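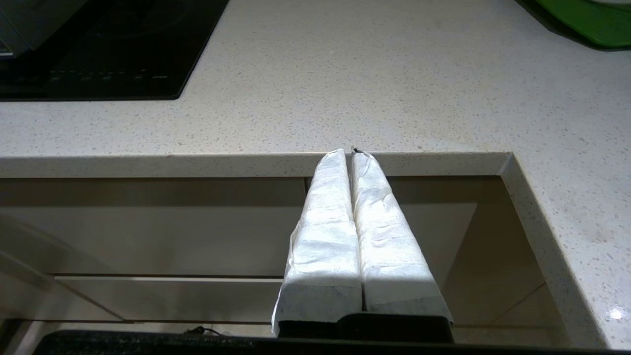
An afternoon in the robot kitchen at Crabtree

What a treat this was! In September a group of us went along to the Protia open day at Crabtree, where Shigeru Yokoyama and his team have been teaching a robot arm its way about an ordinary kitchen. I'd expected a glass wall and a keep-back line, but we stood close enough to see the creases in the white wrapping on the gripper's fingers as they came up to the edge of the worktop.

The kitchen itself could be anybody's, with a speckled white counter and an induction hob let into it. Shigeru says the front edge of a worktop is harder than it looks, and he had us try it for ourselves with the hand controls. My first go was dreadful (sorry, Shigeru) and my second was only a bit better, but by the third I'd got the hang of moving slowly and I really didn't want to give the controls back!

The team keeps every practice run, good or bad, and they were up to 1123 by the time the tea came round. They hope to have about 400 more before the winter, when the arm moves on to the Cisura room and a different set of cupboards.

There were 42 of us on the day, so turns at the controls were short. Another visit is being planned for spring and places will go quickly. If you'd like one, put your name on the list at the Jondo desk, and do wear flat shoes, as there's a fair bit of standing.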